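Mixed plate colors for a shared lunch table, or buy one matching set?

Posted by Veronika Medve, June
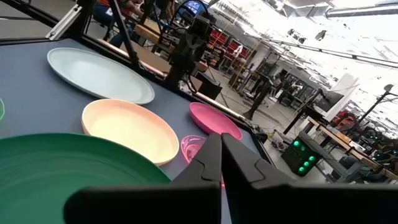

I'm putting together tableware for a shared lunch corner and I have to decide this month. Up to now we have been using whatever people brought in. Some of it is fine, some of it is chipped, and none of it stacks with anything else. I have a budget of 300 and I would like to spend it once.

The choice is between one plain white set and a mix of colors. I lean toward the mix. The colors I have out at the moment are a pale blue-gray, a peachy yellow, a magenta pink and dark green. The blue-gray one is oval and the pink is smaller than the peach. There is a see-through pink cup as well. I like them on the dark tabletop, where a white plate always looks a bit like a canteen to me.

What I don't know is how a mix holds up in daily use. Do people end up fighting over the big ones? Does the cupboard turn into a mess? If you have run a shared kitchen with mixed plates for a year or more, I would like to hear from you.

katona_mate
We did this at my last place. It works if the shapes match and only the colors differ. Once you have ovals in with rounds you get a stack that leans. I would keep the round ones and take the oval home.

rusdale_ron
Go white. You break one, you replace one, and it matches. With colors you break the yellow and find out the yellow was dropped two years ago. I have a drawer full of orphan saucers from thinking the way you do.

Veronika Medve
The whole point is that they don't match, so a missing yellow wouldn't bother me. I would put in a different color and carry on. Fair point on the oval. It has a raised rim and I like it for anything with sauce, but I can see it being the one that ends up on top of the pile forever.

rusdale_ron
You say it wouldn't bother you. It will bother whoever sets the table when guests come.

penny_h
What guests? It's a lunch corner.

I have had mixed plates at home since we moved to Penenholm and I would never go back. The kids each have a color, so I know who left theirs on the couch. In an office the same trick works without anyone making a rule. People just settle on one. The green one at my work has been used by the same man for as long as I've been there.

katona_mate
That is the part I didn't like. People got possessive. Somebody would be waiting for "their" plate to come out of the dishwasher while there were clean ones on the shelf.

One more thing on color. Dark green shows dried-on rice and limescale much more than the light ones. If you have hard water you will be wiping the dark ones by hand. Ridges make it worse, so check whether yours has any.

Veronika Medve
It does have faint rings in it. The peach one is smooth and quite deep, and I expected that to be the easy one to clean. I'll run them through the machine together for a while before buying more.

subramaniam_k
Check the dishwasher height too. We bought big plates without measuring and they stopped the upper spray arm from turning. It took us a month to work out why the glasses were coming out dirty. Take your largest plate, stand it in the bottom rack and spin the arm by hand.

I would also skip the clear colored cups if they are plastic. Ours went cloudy. I don't know what yours is made of, so ignore this if it's glass.

penny_h
Ours are fine after two years, but I only ever wash them on the low program.

atico_fan
If you want cheap rounds, look for ends of lines. I got a box of seconds for 49, item number 807 on the shelf label, with every color in it except blue. A few had a rough foot and scratched the table, so run your thumb around the bottom before you pay. You can take the roughness down with fine wet sandpaper.

rusdale_ron
And now she's sanding plates. White set, done in an afternoon.

Veronika Medve
I don't mind an afternoon of sanding. Here is where I am for now: rounds only, two sizes, mostly light colors, and I keep the green for myself if it turns out to be a nuisance to wash. I'll hold back part of the 300 for breakages. The cup stays until it goes cloudy.

Katona, what size did you settle on for the big ones? I want to measure the rack before I order.

katona_mate
I don't remember the number. We cut a circle out of cardboard, tried it in the rack and in the cupboard, and took it along to the store. Do the cupboard as well. Ours fit the dishwasher and then the door wouldn't close.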